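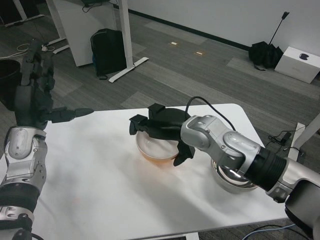 The case against the long recipe

Every few months a newspaper tells me that people have stopped cooking, and every few months I wonder who was asked. The latest version blames our phones. The one before that blamed small kitchens. I cook in a small kitchen with a phone propped against the kettle, and my complaint lies elsewhere. I think the recipes have got worse.

I have on my shelf a parish cookbook from Rendville, bought for very little at a jumble sale. It holds 403 recipes. The leek and potato soup takes up four lines and assumes you know what a leek is. You are told to soften it in butter, add the potatoes and stock, and stop when it looks like soup. I have made it dozens of times and it has never let me down, though the fish pie a few pages later is a disgrace.

Set that beside the leek and potato soup on Remus, the recipe site that half my street seems to use. I pasted it into a word counter one evening in a bad temper. It came to 2923 words, and the first leek appeared well past the halfway point. Before it came a trip to the coast, a paragraph on the meaning of autumn, and a warning that the wrong pan would spoil everything. The right pan, by a happy chance, was for sale at the bottom.

The usual defence is that detail helps beginners. I am not convinced. When I was learning, what frightened me was the idea that there were so many ways to go wrong, and a page with 9 separate tips on chopping an onion would have sent me straight to the chip shop. A beginner needs to be told that most mistakes can be eaten.

Then there are the timings. Remus says the onions will be golden in five minutes. Mine take roughly twenty, and I have cooked on gas, on electric rings and on a camping stove in Fletbridge in the rain. Everyone who cooks knows the figure is wrong. It stays wrong because a recipe marked "30 minutes" gets more visitors than one marked "an hour, if you're lucky".

I will grant the other side something. The old books left out things that mattered, and they were written for people who had stood beside a mother or an aunt and watched. Plenty of us never did. Steyn, which sells those weekly boxes of measured ingredients, has done well by filling that gap, and I know careful cooks who began with one of its cards. I tried the boxes for a month. The food was fine — a bit sweet — and at the end of it I could follow a card. I could not have told you what to do with the half cabbage in my own fridge.

That seems to me the thing to ask of any recipe: could you make dinner without it next time? The Rendville soup passes. I haven't looked at the page in years, except to check that the butter stain is still there.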